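Haslam Household Waste Wording List

A plain list of the words that towns and haulers use when they tell people what goes in which bin. It covers paper, card, food packaging, glass, metal and mixed waste.

What is in it

Each row is one item as it was worded on a leaflet or web page, the place that published it, and the bin it was assigned to. The places are Haslam, Voreck and Suvberg. Spelling is kept as found, so you will see both "take-out box" and "takeout box". There are 4 columns:

item: the wording, in lower case
place: one of the three towns
bin: paper, containers, food, or trash
note: free text, often blank

The file is comma-separated, UTF-8, with a header line. Notes that contain a comma are in double quotes.

How it was put together

Leaflets were typed in by hand. Web pages were copied as text and then trimmed. Every row was read a second time against its source, and rows where the two readings differed were settled by going back to the leaflet. Voreck changed its leaflet in August, and only the newer wording was kept.

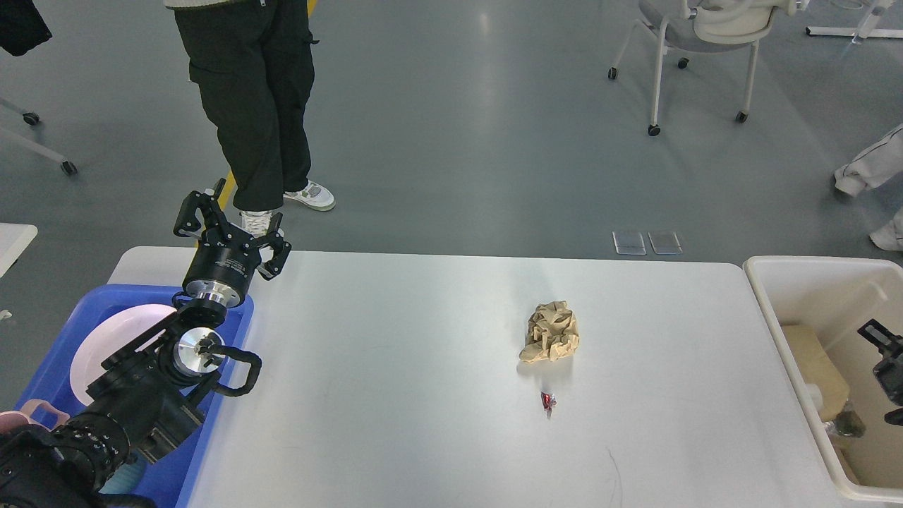 Paper is the messiest category. Suvberg lists brown paper, gift wrap and paper bags separately, while Haslam puts all of them under "clean paper". Candy wrappers go in the trash in all three towns, but the wording differs: "sweet papers" in one, "foil and plastic wrappers" in another. We did not merge these. If you need one label per kind of item, use the map in synonyms.csv, which covers the 200 most common wordings.

Known problems

Pizza boxes appear twice for Voreck with different bins. Both rows are correct to the source. Batteries and paint are missing on purpose, as they are handled at drop-off sites. An item with no bin on the leaflet has a blank in that column.

Use

The list is free to use and change. Please credit Fimik, the project that keeps it. Check the current local leaflet before you print anything for residents.

Changes

Version 2: added the note column, fixed line endings, removed duplicate glass rows.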